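Pince sur bras maison : les doigts se ferment trop tôt au-dessus de la carte mère

Forum Atelier partagé > Robotique et automatisation

Posté par pravuveo_atelier

Bonjour,

Je monte un poste de démontage de vieilles tours dans notre atelier partagé. Bras six axes Merkonden, pince à deux doigts centraux imprimés, caméra au poignet, alimentation séparée pour les servos. But : retirer les cartes d'extension, puis les barrettes mémoire, sans toucher au reste.

À vide, la répétabilité me convient. En descente dans le boîtier, le bras se décale vers les slots et la pince se ferme avant la cote prévue. La consigne de fermeture est à 340, l'arrêt mécanique à 940. J'ai refait l'étalonnage main-œil avec une mire de 12 cases de large, sans changement. La dérive est la même le matin et le soir.

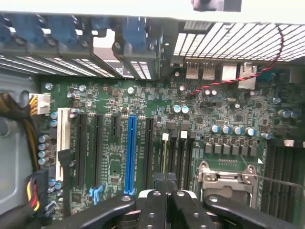 Faut-il refaire l'étalonnage main-œil après chaque démontage des doigts ?

Seulement si la caméra ou son support a bougé. Un changement de doigts modifie le point d'outil (TCP), qui se mesure à part.

J'ai donc remesuré le TCP mardi, même résultat. Si quelqu'un a déjà travaillé dans un boîtier aussi encombré, je prends les pistes.

Réponse de kaplan_cnc

Deux causes à séparer.

1. Le décalage latéral. Votre plan de référence est probablement pris sur la carte mère, alors que le haut des slots et le socket processeur sont à des hauteurs différentes. Avec une caméra inclinée, l'écart en hauteur se traduit en écart latéral. Prenez la référence sur le haut du connecteur visé et refaites un seul point.

2. La fermeture anticipée. Regardez si la commande de pince part sur « position atteinte » ou sur une temporisation. Chez moi c'était une temporisation de 700 ms, calée à vide, trop courte dès que je réduisais la vitesse de descente. J'attends maintenant le retour de position du bras.

Dégagez aussi les câbles avant la descente. Un fil souple accroché par un doigt suffit à fausser la lecture d'effort.

Réponse de enix

Pareil ici avec un autre bras. J'ai baissé la vitesse et c'est passé. Pas cherché plus loin.

Réponse de pravuveo_atelier

C'était bien une temporisation. Fermeture corrigée. Il reste environ 1 mm de décalage côté mémoire, je reprends la référence en hauteur et je poste les valeurs.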